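On Wednesday I went to the open day at Thoroddsen, the company in Dultisbridge which makes software for small robot arms. I promised some people that I will write about it, so here is a short thread. English is not my first language, please be patient with me.

12 replies · 31 shares

The building is behind the old freight station and there is only one sign. I walked past it two times. Inside they gave me a paper badge, a coffee and a program with 7 stations. I had time for four of them.

I will write mostly about the station I liked best. It had a white table, a wicker basket and three painted cubes – red, green and blue. The task was to put the cubes into the basket.

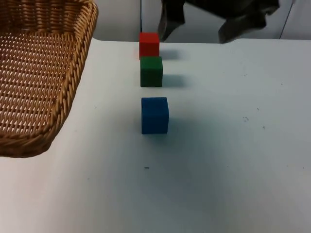

I work in a warehouse office, so I know what a big industrial arm looks like behind its fence. At this station the visitors could stand quite close, behind a line of yellow tape on the floor. A boy next to me asked if the robot can also do his school bag. The answer was "not yet."

4 replies · 9 shares

The engineer at this table was Firouzeh Dehghan. She explained everything slowly and she did not use many difficult words, for which I was grateful. She has worked on the project they call Vumetti for 2 years.

She told us that the cubes are the easy part. A basket is more difficult for the software than a plastic box, as the weave is full of small holes and every hole makes its own little shadow. I had never thought about this. In our warehouse everything is gray plastic and I always found it ugly, but now I see it has an advantage.

2 replies · 17 shares

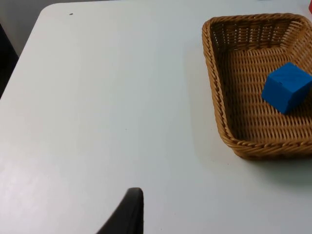 Blue cube in the basket, with the black finger of the gripper close to the camera.

I asked her how many times they have practiced this task. She said 2,000 times on this kind of table, and 400 of those with a basket. The rest was with boxes and trays. I expected either a much bigger number or a much smaller one, I am not sure which.

Somebody behind me wanted to know what happens if a person moves a cube in the middle of the work. She said that the arm should look again and make a new plan, and that "should" is an important word in her job. People laughed. I wrote it down in my notebook.

6 replies · 22 shares

What surprised me the most was the sound. I expected a loud machine, but from behind the tape I could hear the coffee maker better than the motors.

The second surprise was how much time the team spends on checking. Firouzeh said a good day for her is a day with boring results. Her colleague from Prindesside, the partner company that builds the tables, agreed with her very quickly. 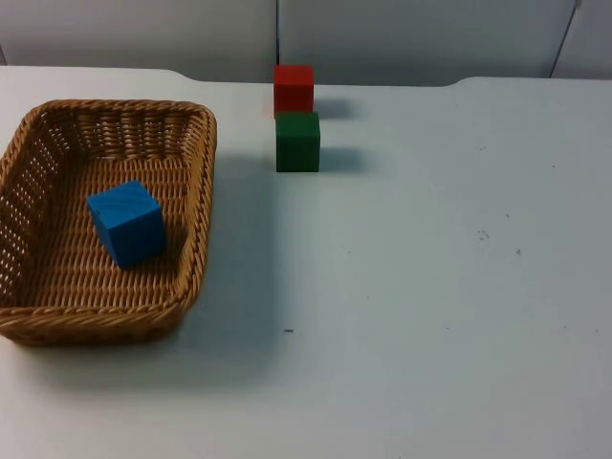

Blue in the basket, red and green on the table.

3 replies · 8 shares

Some small criticism, which I also wrote on their feedback form. The talk in the main hall started at 2 and it was full already before that, so I listened from the corridor. And the program was printed in very light letters. My eyes are not so young anymore.

For those who asked me: yes, children are allowed, and no, you do not need to register. They told me the next open day will be in January. The bus stops in front of the freight station, and from there you should look for the blue door, not for the sign.

I will go again and begin with the three stations I missed. If somebody from Dultisbridge wants to come together, write me a message.

19 replies · 14 shares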